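Visit report: floor care automation at Furnley

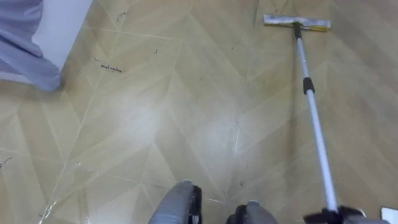

The Furnley site lets furnished rooms to short-stay guests and has 2,650 square meters of hard floor. Our group visited in November at the invitation of Suha Khoury, who manages housekeeping. Bratent supplies the two-armed robots and holds the service contract.

Work is split by task. The robots take floors: debris pickup, then flat mopping with the same telescopic mops the staff use. Beds, bathrooms and final inspection stay with people. Khoury said standard tools were a purchasing condition, so that a room can be finished by hand if a unit stops.

Cycle time is the weak point. A robot needs 33 minutes for a floor that an experienced cleaner finishes in far less. The site accepts this and runs floors between checkout and mid-afternoon, while staff work on rooms further down the corridor. Hair and thread on patterned vinyl were named as the most common cause of a repeat pass. Glare from windows was second.

Job content has changed more than headcount. Genowefa Głowacki cleaned rooms here before the robots came and now supervises 2 units per shift. She clears faults, changes mop pads and signs off each floor. Her back is better, she told us, but she walks more and is interrupted constantly — the handheld alerts for every stalled grasp, including those the robot resolves by itself. Bratent has agreed to a filter for these. No delivery date was given.

Pay came up over lunch. Supervising staff moved up one grade after 300 logged hours. Bent Bech, from our side, asked whether the hours count if a unit is down for repair. They do not at present, and the staff have raised it.

Points to follow up: pad wear figures, alert logs before and after the filter, and the training outline for new supervisors.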